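Notebook - Sunday, late afternoon

Zima score overlay, filter build 2. Feed comes from Stustura, polled every 3 seconds. Display on the phone lags the feed by one poll, sometimes two when the app has been in the background.

Ran the Drokona rugby replay through it at 500 simulated viewers. No dropped updates. At halftime the clock kept counting because the feed sends a blank period field and we treat blank as "no change". Patched to hold the clock on blank. Needs a second look for overtime.

Team names over 14 characters still wrap into the score. Tanasarn's layout file has a short-name column that we ignore. Use it.

Crowd-entered scores: two users posting different totals makes the overlay flicker. Added a 200 ms hold, too short - flicker still visible on the older handset. Try a full poll interval next and log which entry wins.
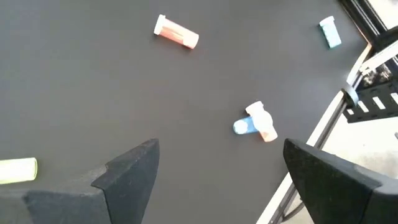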